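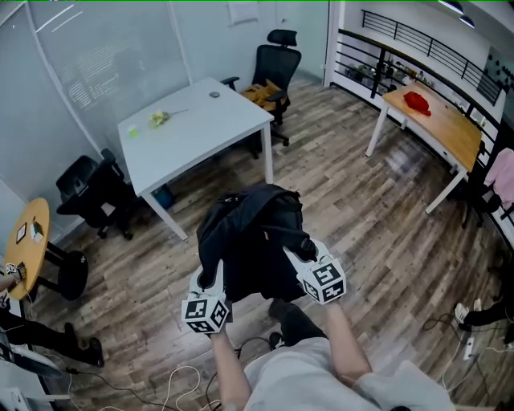

Just stuff it in a bag and shake it out when you want it, one reader wrote under the post on shirts, a padded jacket has no creases worth keeping. I have had that comment in several wordings now. It is half right. Padding recovers from being crushed, but a crushed jacket does not stack, slides off whatever it is put on, and takes up more shelf than it needs to. The shelf is my problem, so I fold.

The method below is for dark outer layers: a light padded jacket with a full-length zip, and the thinner black things that go under it. They behave differently and I used to treat them the same, with poor results.

**Picking up**

Most of the time is lost before any folding starts. A black garment in a heap shows very little. Seams, cuffs and hem all read as the same dark mass, and under ceiling lights the inside and the outside look alike. What works for me is to ignore the shape and look for hardware or anything coloured: a zip line, a label, a stitched tag. From there, follow the edge to a shoulder.

Lift by both shoulders, hands apart, and let the rest hang. If you take it by the middle, the fabric bunches between your hands and the sleeves drop wherever they like. When that happens, put it down and start again. Trying to correct it in the air costs more time than it saves.

Lift clear of the floor, and clear of anything on the floor. Cables are the worst for this. A drawstring will find a cable every time.

**Surface**

A smooth white table is best for dark clothes, purely for contrast. I tried a wooden top for a while and the darker sleeves were harder to pick out against it. Pale and smooth also lets the garment slide, so you can turn it without lifting it.

The area you need is larger than it looks. My padded jacket measures 85 cm from collar to hem once flattened, and with the sleeves out it is wider than it is long. Before laying anything down, push whatever lives on the table to one end: cup, artificial flowers, mouse. I used to work in the gap between them and kept catching a cuff on the flowers.

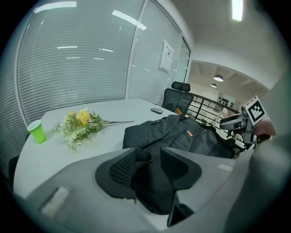 Zip first, then fold. A closed zip keeps the front panels level and gives a straight centre line to measure by. The order I have settled on for the padded jacket is:

1. Zip to the top, front facing down.
2. Smooth outwards from the centre with flat hands. Do not press yet.
3. Bring each sleeve straight across the back, cuff towards the opposite side seam.
4. Fold both sides in so that the edges meet at the centre.
5. Press from hem to collar to drive the air out.
6. Fold the hem up to the collar, then fold once more if the shelf is shallow.

Step 5 is the one that matters. Air leaves quilting slowly, through the seams, and if you fold first it is trapped at the bend and the whole thing opens up again. I hold it down for 10 seconds. Longer made no difference that I could measure.

For thinner black garments, omit the pressing and lay them face up. They hold a crease, so the sleeve should go down along the body, with no diagonal.

**Weight**

I weighed the padded jacket at 548 g, and it sits at the bottom of the stack. Put lighter items above it and stop at 2 of them. With more than that, the padding underneath compresses unevenly and the pile leans towards the collar side, where there is less filling.

I have not found a good answer for hoods. Folded flat behind the collar they leave a lump, and rolled they pull the neckline up. At present I tuck the hood inside the collar before zipping. It is passable on the padded jacket and untidy on everything else.

Scarves are still in a box on a chair and will stay there until May.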